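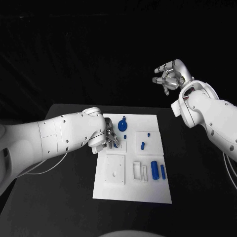

Left hand on the small part, right hand waiting its turn. Zultier hands, peg board, black curtain.

OK so quick one before I lose my notes. I've had two sets of hands and two controllers on the bench through June and people keep asking me which one to buy, and I keep saying "I'll write it up", and then I don't. So, writing it up. Typing fast, sorry.

What got compared:

Zultier multi-finger hands, the silver ones. On loan, they go back soon.
Onevura parallel grippers, my old ones, two fingers, rubber pads. Had them for ages.
Controllers: the stock Brarngate box that came with the arms, and the Sarpong one Efua Boateng talked me into.

Same arms for everything. Same board. Blue pegs and cylinders, white fixtures, everything printed here in the shop. I did 400 picks per combination, which took way longer than I planned, and I stopped enjoying it somewhere in the second set.

Grippers first

The Onevuras are boring and I love them. Close, lift, move, open. On the fat cylinder they basically never miss. You tell them a width and a force and that's the whole conversation. Setup was 12 minutes including finding the right hex key.

Small pegs are where it goes bad. Two flat pads, short peg, and the pads want to hit the plate before they get enough peg. You can come in higher but then you've got hold of the very top and it tilts when it touches the hole. I tried thinner pads. Better on the pegs, worse on the cylinders, and I'm not swapping pads in the middle of a task.

Also anything lying down near a fixture wall. The gripper body is just wide. You plan around it or you bump the tray. I bumped the tray a lot.

The Zultiers go in with fingertips, so a small piece sitting low on a plate is suddenly reachable. Pinch with thumb and first finger, other fingers curled out of the way. First time it worked I made a noise. And then it took me two days to make it work again, because the pinch depends on the thumb angle and the thumb angle drifts. Not by much! But the pegs are small, so not much is plenty.

Things I wrote down about the thumb:
Re-zero it every morning. Every morning. I skipped one and lost the whole session.
The default pinch preset closes the finger before the thumb and shoves the part sideways. Change the order. It's in the second menu, labeled something useless.
Lower the closing speed to 40 percent. Faster looks great and drops things.

Fingertip wear, don't know yet. The vendor says 3,000 cycles before you'd want to look at the tip covers. I'm nowhere near that with this set so no opinion.

Controllers

This is where I expected a yawn and got an argument instead (with Efua, by phone, most of one evening).

The Brarngate box is fine for one arm. Two arms, it treats them as two separate jobs that happen to start at the same time. So the left finishes, the right finishes, and whatever happens in between is up to you and your sleep() calls. I had so many sleep calls. With the parallel grippers I got away with it since the arms mostly stayed on their own sides.

With the hands I wanted them working close together, one getting out of the way while the other comes down. That's where the Brarngate starts being a pain. It has a keep-out zone per arm and the zone is a box. A big box. Hand goes anywhere near the middle and the other arm just stops and sulks. Make the box smaller and you get a very tense afternoon with your thumb on the stop button.

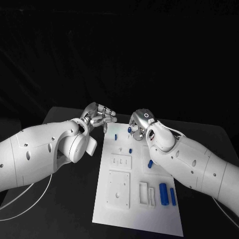

So the Sarpong. It plans both arms together, and the clearance follows the shape of the hand instead of a box around it. I could bring both hands in over the far end of the board with a small gap between them and it was calm about it. No stopping. Slowed down a bit, then carried on. I was not calm about it but I got used to it.

Downsides, and there are some. The editor is ugly. Saving a pose takes four clicks and one of them is a confirm box that pops up behind the main window, so you think it froze. It forgot my hand mounts once after a restart and I only noticed when the preview looked wrong. Check the preview. The docs are one long page with no search and half the hand section is about an older model.

Also it wants a wired network and gets very weird on wifi. I spent an hour blaming the hands for that. Sorry, hands.

Efua's point, and I'll give it to her, was that I was going to compare grippers on a controller that hides the difference. On the Brarngate the hands came out barely ahead of the grippers and I nearly wrote that post. On the Sarpong they pulled away on everything small. The grippers hardly changed between the two boxes, which makes sense, I wasn't asking much of them.

My point, which she did not give me, is that most people aren't doing two arms over one board. If you've got one arm and some medium size parts then none of this matters and the stock box is already paid for.

Camera stuff

Didn't compare cameras this time. One note tho. White fixtures on a white board was a dumb choice and it's my own choice. The blue parts get picked up fine, great contrast, no complaints. The trays and plates on the other hand mostly show up as edges and shadow, so if your lighting moves then your fixture positions move too. I ended up teaching the fixture spots by hand and only letting vision find the blue stuff. Next board will be printed in some other color. Gray probably. I have a lot of gray.

The curtain stays. Before the curtain I was getting false hits from the shelves and one from my jacket.

What I'd buy

Single arm, parts bigger than your thumb: Onevura, stock Brarngate, done, go outside.

Two arms, small parts, patience: Zultier hands on the Sarpong. Don't put the Zultiers on the Brarngate and expect to be happy. I wasn't.

Two arms, small parts, no patience: wait a bit. I hear there's a firmware for the thumb drift coming. I've been hearing that since I got them so who knows.

What I did in the end was keep the Sarpong. The hands have to go back and I'm already grumpy about it. I asked about buying just the one and putting an Onevura on the other side, hand for the pegs, gripper for the cylinders. They're getting back to me on price. If anyone's run a mixed setup like that, drop me a comment, mostly I want to know what you did about the tool offsets becuase I can see that being a mess.

Raw pick logs when I've cleaned them up. The column names are embarassing right now.

Oh and someone asked about cable routing. Mine just run off the arms and across the table. Loops. I've caught one with my sleeve more than once. Clips are on order.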